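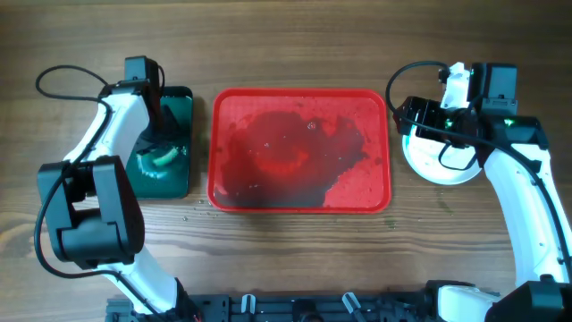 Visit to the Nendura workshop, 13 August 2019

Gonzalo Llorente runs the recording bench. The task under collection is a liquid one, with a red tray and a two-armed station. Each attempt is stored as one example, joint positions alongside the camera streams. The set held 1294 examples on our visit; the target is 2000.
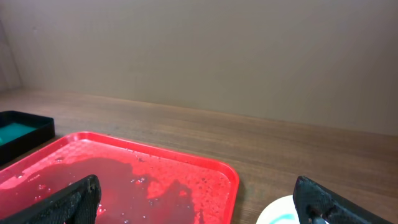

Examples with a dropped camera stream are removed before training. Llorente trains a first model at 600 examples and repeats the run at each later stage. We asked for the file layout, which he will send to Junik.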